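Search this site Search Go

Home Life, Loads and Other Small Miseries

I Fell for the Laundry Room

December 15, 2018

I moved to Gastcombe in September with two suitcases, a lamp I should have left behind and a washing habit I'd been carrying around since college. You know the one. Everything goes in together, the dial goes wherever it went last time, and you walk away and hope. I had a pink towel that used to be white and a sweater that would now fit a large doll. I'm a grown-up with a magazine column about homes!

My new building has no hookups in the apartments, so for the first time in years I'm sharing machines. I dreaded it. The last shared laundry I used was a basement in Flistbridge with a drain that gurgled at you and a dryer that ate quarters (it once ate thirteen dollars of mine over a single weekend, and I kept feeding it, so who's the fool). I took one look at the lease, saw the words "communal laundry" and very nearly walked.

Well, I was wrong, and I've been boring my friends about it ever since. The laundry room on Menon Street is a nice place to be. Bright lights, dark tile underfoot, and front-loaders the color of an old bronze doorknob. They have numbers, so people talk about them like racehorses. "I'm on 1, it's running great today." I've become a person who has a favorite washer, and yes, it's number 1.

Part of that is the door. I'd only ever had top-loaders, and I used to fish for socks hanging over the rim with my feet practically off the floor. With a front-loader you put the basket down right under the opening and pull everything forward and down into it. So simple! It took me a couple of weeks to work out that the basket goes on the floor first, before you open anything. I lost a lot of clean underwear to the tile in those two weeks. 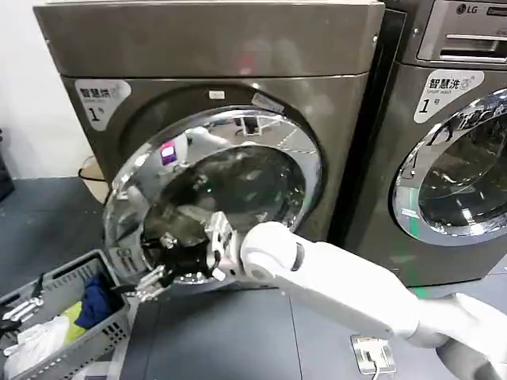

Number 1, door wide open, with the gray basket down below.

The other thing I learned is to reach for the bottom of the drum. I always grabbed whatever was closest, which was usually one leg of a pair of jeans, and then I'd haul and the whole tangled mess would come out at once – sheets wrapped around shirts wrapped around a bra strap. Now I go in low and loosen things before I pull. Then I give the drum a spin by hand and look again. There is always a sock stuck up top. Always. I've started checking for it even when I've washed nothing but towels.

Baskets deserve their own paragraph, so they're getting one. I'd been using a big canvas tote, which looked lovely in my bedroom and smelled like a pond by October. Plastic with slots in the sides is the way to go. Air gets through, it doesn't soak anything up, and you can rinse it in the shower. Mine is ugly and cost less than lunch. I also bought a collapsible one from Flolow in a moment of weakness, and it collapsed, on the stairs, full.

As for soap, I use so much less now. I was pouring to the top line of the cap every time, because the line was there, and my towels felt like cardboard. A neighbor down the hall told me to try half. Then she told me to try half of that for small loads. The towels came back to life and so did a set of pillowcases I'd written off. If you've got hard water you may need a bit more, so play around with it.

I leave the door open when I'm done, too. I wipe the rubber seal with an old washcloth (get down into the fold, it's disgusting, do it anyway) and push the door back as far as it'll go. My mother would be horrified. She closes everything. But her machine smells like a gym bag and I've got a very nice spring meadow thing going on.

I still haven't solved the folding. There's a counter for it, and I have good intentions every single time, and then I get to the fitted sheet and roll it into a ball. I did try the method where you tuck one corner inside the other. I tried it standing up, I tried it on the bed, and I tried it with a video playing. The ball fits in the closet fine.

Next month I'm tackling ironing, which I haven't done since a cousin's wedding. Send me your tips, and please send me your opinions on spray starch.

Filed under: Laundry & Cleaning, Apartment Living

Comments

sudsy187
The sock at the top of the drum!! Every load. I thought it was just my machine.

Mapleporch
Half the soap, yes. My repair guy told me the same thing years ago and I ignored him until the second service call.

two_left_mitts
I have that same Flolow basket. Mine gave out in the parking lot. In the rain.

Gran in Flistbridge
I remember that basement. They finally fixed the drain. The dryer is still a thief.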